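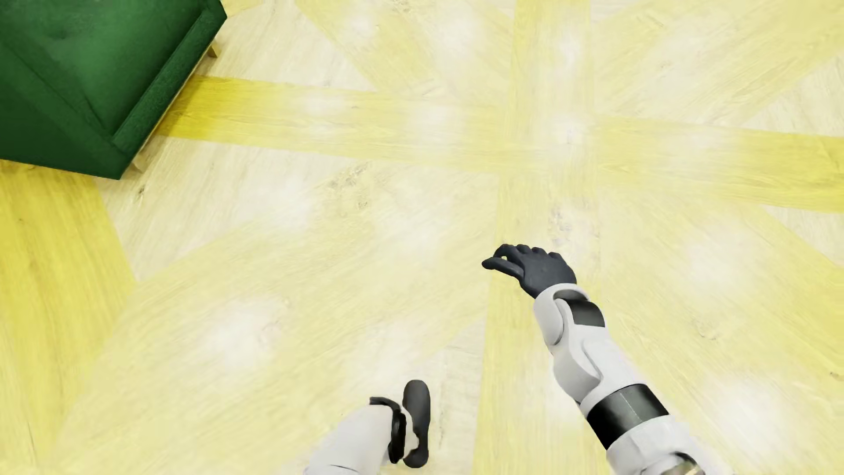 Is the Celari home simulator pack worth it for a beginner?

Posted by tinkerbell_dad, 29/01/2025

Hello all! I've been looking at the Celari pack for practicing with a simulated humanoid before I spend real money on hardware. I like the look of the living room with the patterned wood floor and the green seat, and the robot's-eye view down at its own hand and foot is just what I was hoping for. My worry is the price — 175 for the basic license, 200 with the extra rooms — and whether my older desktop will cope. Has anyone here lived with it for a while?

Skusville_Sue

Welcome! I've had mine since early January and I'm very fond of it, though I'd start with the basic license. I spent two whole weeks in one room learning to get the arm where I wanted it without the feet wandering off, and I never once missed the extra rooms. On an older machine, turn the floor reflections down first. Those shiny planks look lovely, but on my computer they slowed everything to a crawl until I found the setting (it's under Surfaces, a bit hidden). Do save your work often, too.

cestar_fan

get Cestar instead, its free

oldworkbench

Cestar is fine for wheeled robots, but last I checked it had no walking ones, so I don't think it helps you much. I paid 470 for the Shirazi bundle and mostly use the hand controls, which Celari has in the basic license anyway. Try their trial first — it runs the same living room, so you'll soon see how your desktop does.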